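Applies to the Kioko hand-held gripper and the Clilance recording software, as used for visitor demonstrations at the Erico site in Rondby. Sections 1 to 3 cover booking, staffing and the arm station. Changes to this section go to Carolina Valente.

## 4. Drawer station

### 4.1 What the station is for

At this station a host opens and closes the drawer of the wooden cabinet with the hand-held gripper while the group watches. After that, visitors who want to can try it themselves. The recordings made by the host go into the regular training set for the arm. Recordings made by visitors don't (see 4.6).

The station runs for 14 minutes per group, including questions. Groups have up to 22 people. Larger groups are split at the front desk before they get to the lab.

### 4.2 What you need

- One Kioko gripper with orange finger pads fitted
- One spare gripper, charged, on the shelf by the door
- The station computer with Clilance open
- The cabinet, with its black backdrop cloth hung behind it
- Household items for the shelf
- Small items for inside the drawer
- Lens wipes and a dry cloth
- Floor tape

The household items change from one open day to the next. Use things people would have at home: a towel, bottles, a tea bowl, some books. Don't use real medicines, kitchen knives or anything with a visitor's name on it. Glass is allowed on the shelf but should stay away from the front lip.

### 4.3 Before the doors open

1. Switch on the station computer and start Clilance. The first start after an update takes a few minutes. Let it finish.
2. Hang the backdrop and clip it at the top and along the sides. Folds in the cloth are fine. Gaps that show people walking behind the cabinet are a problem, and visitors do walk there.
3. Push the cabinet against its floor marks. Check that it doesn't rock. If it does, turn the rear feet until it stands firm.
4. Open and close the drawer by hand, all the way, several times. It should slide without sticking. If it drags on the left side, take it out and wipe the runners. Do not oil them.
5. Pull on the knob and turn it gently. A loose knob must be tightened from inside the drawer front before anyone uses the gripper on it.
6. Set the household items on the shelf. Stand books upright and close together.
7. Put a small item in the drawer, toward the back.
8. Route the cables to the left of the cabinet and tape down any part that crosses the visitor path.
9. Wipe the lens on the gripper with a lens wipe. Don't use the dry cloth on the lens.
10. Squeeze the gripper fully shut and let it open. On the Clilance screen, the opening value should follow your hand without jumps. If it jumps, one of the square markers on the fingers is dirty or has come up at a corner. Clean it or swap the gripper.

> **Caution:** Keep the computer's fan outlet clear. Coats and bags left on the floor near it have shut the station down twice.

> **Note:** Both square markers need to stay in the camera's view the whole time. Stickers, rings of tape or visitor wristbands that hang over them will spoil the recording.

### 4.4 Running the host demonstration

Two people run the station. One holds the gripper (the host). The other sits at the computer (the operator) and also keeps an eye on the visitor line.

1. Ask the group to stand behind the floor tape. Children may sit on the floor in front of the others.
2. Say what you are going to do before you do it. One sentence is enough: "I'm going to open this drawer with the gripper, and the camera on it is going to record the whole movement."
3. The operator presses **Start** and says "recording" out loud.
4. Hold the gripper level, a forearm's length from the drawer, with the fingers open. Stay still until the status light in Clilance turns green.
5. Move in slowly, straight toward the knob. Bring one finger pad to each side of it.
6. Close the fingers until the pads hold the knob. Stop squeezing as soon as the knob no longer slips. Extra force bends the pads and makes the opening value read wrong.
7. Pull straight back at a steady speed. Keep your wrist straight. If the drawer catches, let go and start again from step 4. Don't jerk it.
8. When the drawer is open, hold for a moment, then let go and back away.
9. Repeat in the other direction to close the drawer.
10. The operator presses **Stop** and types a short label. Use "drawer open" and "drawer close" as separate labels. Free text such as "nice one" has to be fixed by hand later.

If you drop the gripper, stop the session. Check the lens and the finger bolts before you go on. A gripper with a loose bolt goes in the repair tray with a paper tag that says what happened.

> **Caution:** Never put your free hand in the drawer while you are holding the gripper on the knob. The drawer can be pushed shut by accident.

### 4.5 Showing the recording

Visitors usually want to see what the camera saw. Play back the last recording on the large screen at half speed. The wide lens curves straight lines near the edges and leaves the corners black. Someone in nearly every group asks if the camera is broken. Tell them it is a wide lens, and that it is used so the fingers and the furniture fit in one view.

Points to mention, if there is time:

- The arm at the next station has the same fingers as the hand-held gripper.
- People can record in an ordinary room without bringing the arm.
- Failed tries are kept in a separate folder. They are looked at, but not mixed in with the good ones.

Bhavana Sundaram's handout has answers to longer questions about training. Give it out instead of guessing. Questions about price or delivery go to the front desk, extension 947.

### 4.6 Letting visitors try

1. Ask who would like a turn. Take people in line order.
2. In Clilance, switch the mode from **Train** to **Guest**. The bar at the top of the window changes color. Guest recordings are deleted when the program closes.
3. Put the wrist strap on the visitor before you hand over the gripper.
4. Let the visitor squeeze the gripper in the air first. Then have them open the drawer once and close it once.
5. Offer to play the recording back.
6. Wipe the handle with the dry cloth before the next person.

Visitors under the age limit on the sign-in form (form 975) need an adult standing next to them. The small items in the drawer must be removed before young children take a turn, and put back before the next host demonstration.

Left-handed visitors can use the same gripper. The strap moves to the other side with a half turn of the ring at the base.

> **Note:** If you forget to switch to Guest and a visitor's turn is recorded in Train mode, write down the time and tell Nafula Laizer. She removes the recording. Don't delete it yourself, as the file list and the log then no longer match.

### 4.7 Common problems

| Problem | Likely cause | What to do |
|---|---|---|
| Status light stays yellow | Gripper moved before tracking was ready | Hold still, wait, start again |
| Status light goes red during the pull | Lens covered or view too plain | Check sleeves and strap; make sure the shelf is filled |
| Opening value jumps | Dirty or lifted marker | Clean or swap the gripper |
| Pads slip off the knob | Dust or hand cream on the pads | Wipe with a damp cloth, then dry |
| Whole cabinet moves with the drawer | Feet off the floor marks | Push back, check feet |
| Playback has gaps | Computer storage nearly full | Call Csaba Szénási before the next group |

A plain black view gives the tracking very little to work with. This is why the shelf must not be cleared for a tidier look, even when press photographers ask for it.

### 4.8 Between groups

1. Close the drawer by hand.
2. Straighten anything on the shelf that has moved. Exact positions don't matter.
3. Check the gripper battery. Swap at two bars.
4. Switch Clilance back to **Train**.
5. Record one open and one close with no visitors at the station. Tahmineh Babaei compares these with the recordings made in front of a group, so use the same height and the same pull speed each time.
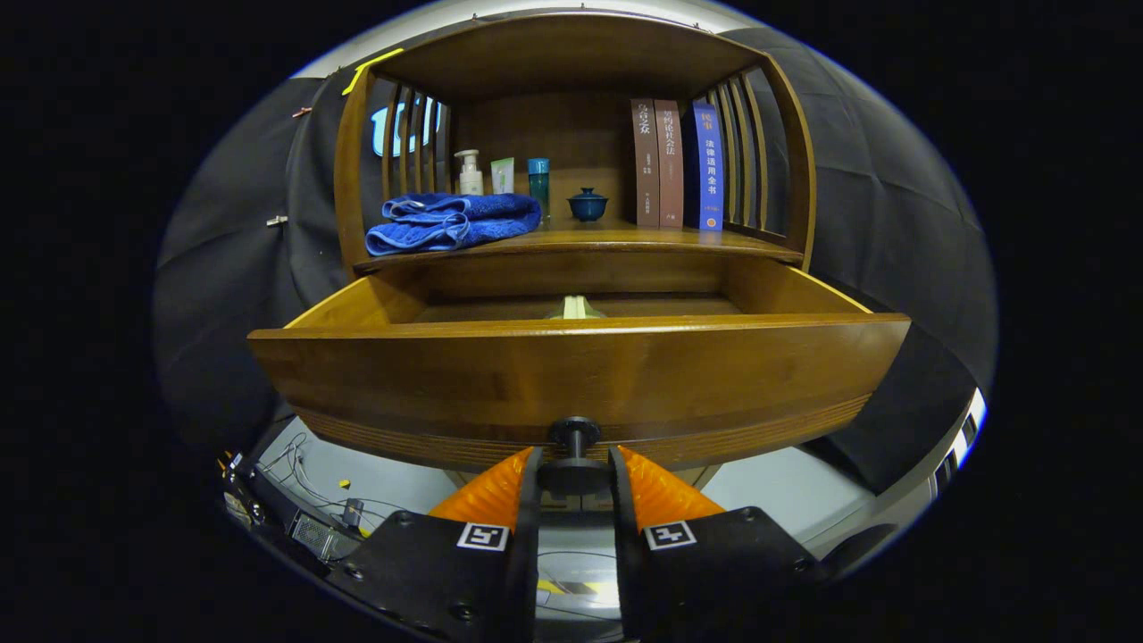 6. Label both recordings "between" and add the group number from the front desk sheet.
7. Tell the front desk the station is ready for the next group.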